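The bag of bags, and what I finally did about it

Every kitchen I have ever lived in has had one. My mum's hung on the back of the pantry door, my first flatmate kept hers in the oven (I only made that mistake once), and mine has lived under the sink since we moved in, getting fatter by the month until the cupboard door stopped closing properly. I mean the bag of bags, of course. Carriers inside carriers inside one long-suffering carrier at the front.

I had been meaning to sort it since December, when I went looking for a dishcloth and the whole lot slid out over my slippers. I put it all back and leaned on the door, as you do. But last week it rained without stopping, the biscuits had run out and there was no excuse left, so I made a pot of tea and tipped everything out. There were 112 of them. I counted twice, partly out of disbelief and partly to put off the folding.
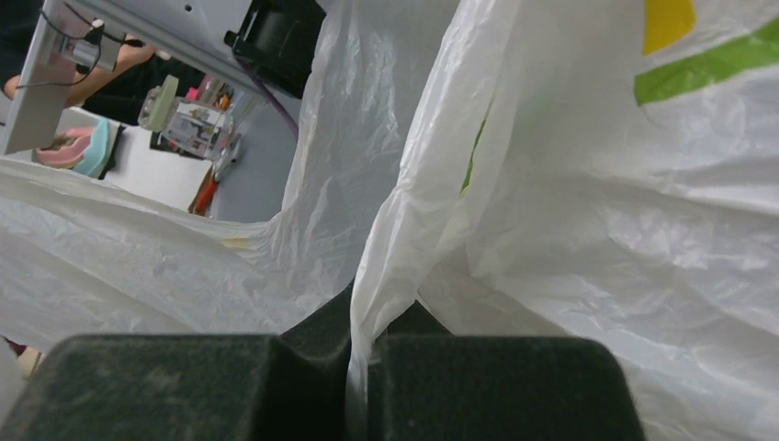
Thin, white and crumpled, with a bit of green and yellow in the corner.

The crinkly white ones are the worst of the lot to deal with. They weigh nothing, they hold on to air like a balloon, and the moment you have one flat the handles spring up again. My friend Samah Belhaj folds hers into tiny triangles, the way you might fold a samosa, and she has tried to teach me more than once. You smooth the bag out lengthways, press the air towards the open end, fold it into a long strip and then turn the corner over and over until you can tuck the handles in. Hers come out as neat as envelopes. Mine look like something a dog has been carrying, but they do stay shut, and that will do for me.

I sorted as I went. Anything torn or sticky went in one heap for the recycling point, the thick ones went by the front door for shopping, and the thin ones were folded for the little bathroom bin. I kept a few back without folding them at all, because I liked the printing. I know how that sounds! There is something cheerful about a carrier bag that somebody has taken trouble over, though, and it seems a shame to squash it into a triangle.

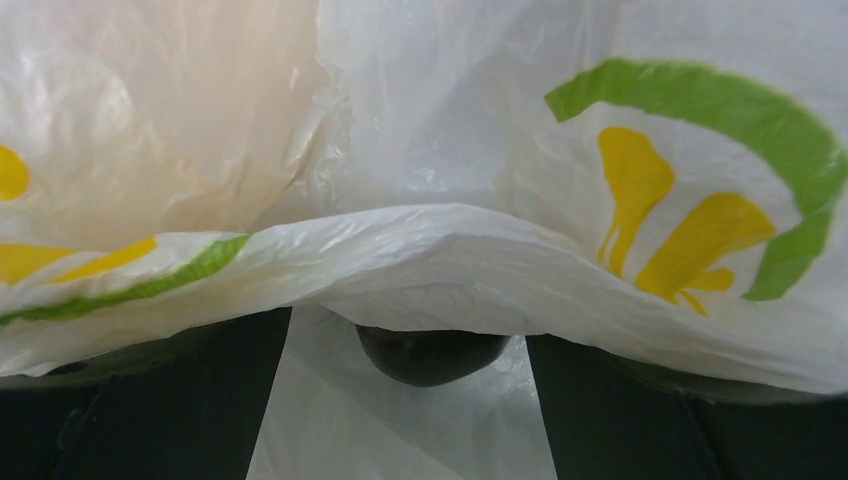 Grarnodance Home & Mending Club – members' pages

I'm especially fond of the green and yellow on this one. The green sweeps round like a stroke from a fat paintbrush, and the yellow shape inside it puts me in mind of petals, or possibly leaves – I go back and forth. Mizanur Biswas at the club thinks I should cut the design out and iron it between two sheets of baking paper to make a bookmark. I may try it with a plainer bag first, and with the window open.

So the cupboard under the sink now shuts. The folded ones live in an old biscuit tin, and when the lid won't go on I have promised myself I'll stop saving them. I've also put 4 cloth bags in the boot of the car, where I shall no doubt forget them and walk into the shop empty-handed.

If you have a better way with the handles, do leave me a comment. Samah says I'm not pressing hard enough.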